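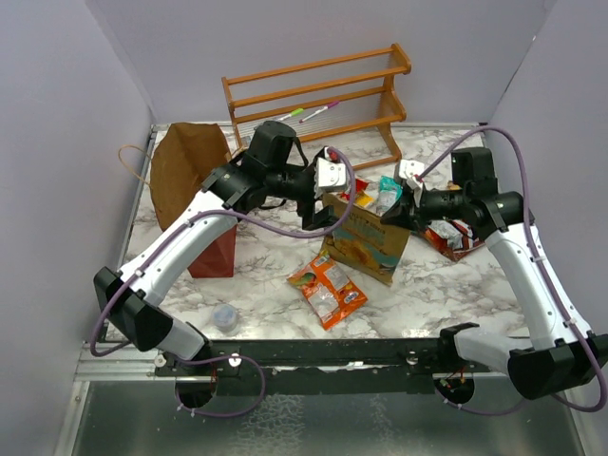

Two-arm kit for packing snack bags: is the Vondell gripper set worth it over the stock fingers?

Search this community Search Enter keywords

Posted by bench_two, 8 Oct 2019

I have a Histita two-arm bench kit with the arms mounted on the front beam, facing into a three-sided enclosure. The job is moving packaged snacks from the table into an open paper bag on the left side. The packages are a mix: stiff small packets, flat ones, and the larger bags with air in them.

The small packets are fine. The large bags are the problem. With the pointed fingers I can take a corner, but when one arm lifts alone the bag swings and rotates around the grip point. The second arm then has to find an edge that has moved. Out of 1,878 logged picks since February, most of the failures are on the large bags, and nearly all of those are at the handover between arms.

Vondell sells a set of wide padded fingers for this mount at 3,440 for both arms, fitting included. Before I ask for the money:

1. Do wide fingers fix the rotation, or only slow it down?
2. Does the extra width get in the way when picking packets that lie flat on the table?
3. Is there any trouble with the cable at the wrist? Mine runs back along the long link with ties and has a loose loop past the elbow.

Software is the current Histita release. No force sensing.

padded_jaw

I have run the Vondell set for more than 4 months on the same arms. Taking your points in order.

Rotation: they fix it for bags that are at least half full. The contact patch is wide enough that the bag hangs straight. On a nearly empty bag with a lot of air, the film slides inside the grip and you are back where you started. Close slowly and stop early. If you close at the default speed the air moves to the far end and the bag stiffens, and the second arm has trouble getting hold of it.

Flat packets: worse than stock. The pads cannot get under an edge on a smooth hard table. I slide the packet against the enclosure wall and pick it there, which adds a move to every cycle. A thin mat with some give also works, but then the vision has to be set up again for the new background.

Cable: check the length of the run before you order. The Vondell plate sits farther out than the stock one, so the cable needs more slack at the wrist and less at the elbow. Move the first tie on the link toward the base and cycle the wrist through its full range by hand, power off. Look at the loop under the beam as well. If it can reach the base bracket it will rub there sooner or later.

I would buy the set again, but only for one arm. Wide on the holding arm, pointed on the picking arm. Ask Vondell for a single, they quoted me one by email although it is not on the price list.

illes_user

Had the Illés kit, not Histita. Wide fingers were ok. Sold it.

slowcycle

Try this before spending anything. Your handover fails in the air, so stop doing it in the air. Stand the bag on the table, bring both grippers down to the top edge from either side, close both, then lift together. The table holds the bag still while you grip. On our cell this took 5 lines in the motion script and the stock fingers were good enough afterward.

Two things to watch. The arms come close to each other above the bag, so set the wrist clearance by hand and do not trust the default collision margin – it is based on the links and ignores whatever module you have bolted on top of the wrist. Also teach the drop point with the paper bag fully open. A handle that folds inward will catch the load.

The Vandora script library has a two-arm lift you can start from. It assumes rigid boxes, so lower the closing force first.

bench_two

Thanks. I will try the two-sided lift first and ask Vondell about a single. The collision margin was still at the default here – I have raised it.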